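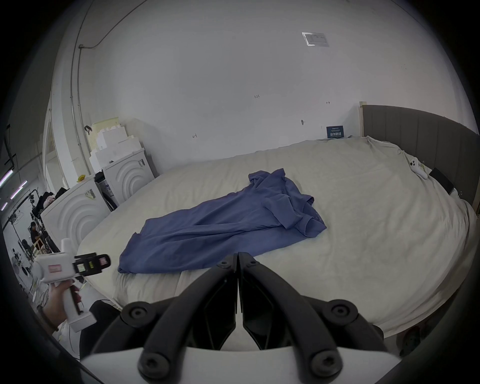 A T-shirt on the cream duvet, with the arch-fronted cabinets alongside.

I have made beds in 10 rented rooms and I still enjoy it, especially that first good shake of the duvet. The T-shirt gets folded before anything else – sleeves in, then up from the hem – and after that it's all elbows and smoothing. My cream cover came from Brustura last August and has forgiven me every shortcut since, bless it.

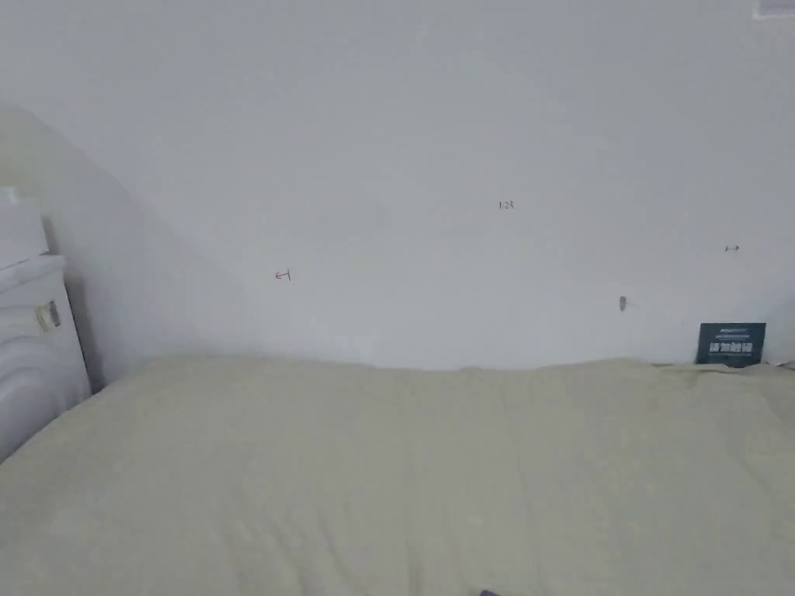 Pale sheet, plain wall, and a few small pencil or pen marks.

I like a bare wall behind a bed, too. Mum hung 92 plates over hers, and I never slept well under them!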